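News > Around Ultcombe > Community

Ultcombe's clothing swap is back, and it's moving to the old Mathias building

I have been waiting to write this one! The Ultcombe clothing swap is coming back after a year off, and it'll be in the old Mathias furniture store on Dullholm Road. Doors open at nine on the second Saturday of next month and they close at two, or whenever the racks run dry.
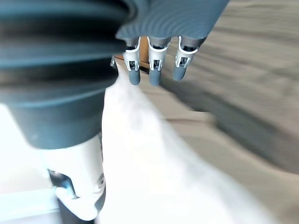 By Keerthana Arumugam | 22 October 2026

If you've never been, you bring clean clothes you don't wear anymore, you get a paper ticket for each piece, and you trade the tickets for somebody else's stuff. Shoes count as two tickets. Coats count as three, which caused a bit of a fuss last time (I was on the side of the coat people, for the record).

Last time they took in over 2000 pieces, and 271 people came through the door. The church hall just couldn't hold it. There was a line for the one mirror that went out past the coat hooks and into the kitchen, and I tried on a pair of corduroys next to the dishwasher.

The Mathias building has 900 square feet on the ground floor, plus a back room that'll be split up with curtains for trying things on. Nia Kemeys, who has run the swap from the start, told me she got the keys in August and has been scrubbing ever since. "The floor was the worst of it," she said. "I don't want to talk about the floor."

Part of the rent is being paid by Endow, the small grants fund over in Dullholm, and the rest comes from the bake table. So please buy a brownie.

I've started going through my own things at home, which mostly means I pull something out, put it on the bed and then argue with myself about it. Clothes I haven't worn in two winters are going. Probably. There's a green piece I keep changing my mind on. 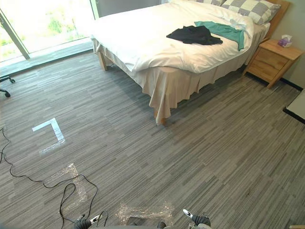
What to bring

Anything clean with working zippers. Kids' sizes are wanted most of all, and so are men's sweaters. No underwear, no swimsuits, no single socks (yes, people tried). You can drop bags off at the side door the Friday evening before, from five to seven, and your tickets will be waiting for you in the morning. Hangers are welcome too, they never have enough.

3 comments

Gwion Samuel
Is there parking at the back or do we still have to use the school lot?

Kamonchanok Panyasiri
Back lot is open, Gwion, but go in from the Dullholm Road side. Can't wait for this, I still wear my yellow raincoat from the first one!

Idris Parry
Coats should be two tickets.

Contact the newsroom | © 2026 Around Ultcombe | Back to top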